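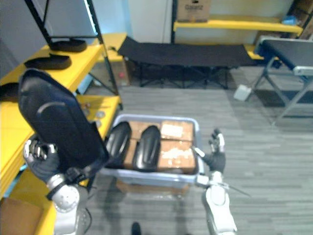
What caused the left hand to release its load during the sorting work at Prarport?
The hand controller lost its stored grip command when the pause button was pressed, and the fingers opened when power to the hand returned.

Werkus Handling Safety Gallery
Prarport Work Area

The following page accompanies the notice on unplanned hand release issued to all operators at the Prarport work area on Oct 12, 2019. The notice concerns one fault in the hand controller supplied by Farkitz. It applies to two-handed work with rigid shells and to single-gripper work with cloth. Operators should read the full notice before returning to either task.

Rigid shells
Left hand holding a black shell at a tilt, with two matching shells upright in the gray bin. The right hand is open beside the bin.

In the reported event, the operator pressed pause while the left hand was holding a shell over the shelf. Both arms stopped as designed. When the operator pressed resume, the left hand opened before the arm moved, and the shell fell to the floor. There were no injuries. The shell was cracked along one side and was taken out of use.

The event log shows that the pause lasted 71 seconds. The controller is set to cut power to the finger motors after 5 seconds without a command in order to limit heat. It should then restore the last grip position before accepting a new one. On this occasion the last position had been cleared, and the controller went to its default, which is fully open.

Nighat Dhanial, who reviewed the log, repeated the pause on a test stand with a foam block in the hand. The block was released on 2 of 90 attempts. The low rate explains why the fault was not found during acceptance testing, where the same check was carried out far fewer times. Both releases followed a pause in which the network connection had also dropped.

Cloth and soft goods
A gripper finger at gathered dark gray fabric, close to the wrist camera.

The same controller software is installed on the grippers used for cloth. A release during this work is less likely to cause damage, but it presents a separate concern. Cloth that is let go partway through a lift may fall across a wrist camera or catch on a moving joint. Operators may also be tempted to reach in and straighten it while the arm is only paused.
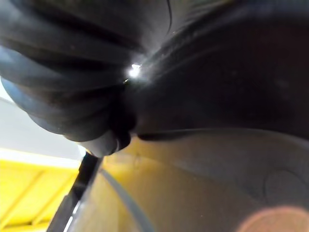 A paused arm is not a stopped arm. Reaching into the work area is permitted only after the emergency stop has been pressed and the status light has changed to red. This rule was in place before the event and has not changed.

Measures now in force
The default hand position has been changed from fully open to hold. Farkitz has been asked to correct the loss of the stored position, and the change will remain in place until a corrected version has been tested at Prarport.

Operators must set down any held item before pressing pause, except in an emergency. If an item is still in the hand, the area under the arm must be clear of people before resume is pressed.

The Mughal test stand is reserved for repeat trials and may not be booked for other work until the trials are finished.

Any further release, including one that causes no damage, must be reported to Iqra Dogar on the same shift. Reports should state the task, the hand involved and the length of the pause. The event log should be saved before the controller is restarted, as a restart erases it.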